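Tea corner opens at Soliman Hall

The new tea corner at Soliman Hall opened Saturday morning, and what a turnout! Neighbors poured 171 cups before lunch — a lovely start for a little counter that was storage space until March.

Bereket Worku, who planned the corner, set out 14 kinds of tea and invited everyone to bring a favorite from home. Plenty did, and the shelf is already filling up.

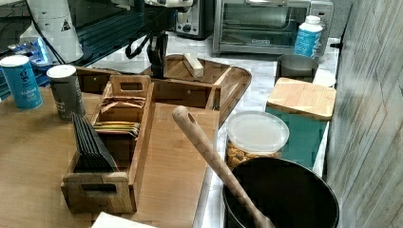 The divided wooden caddy, with packets sorted by color and two lidded canisters alongside.

The corner is open daily from 9 a.m. Mugs are provided, and donations of tea are very welcome.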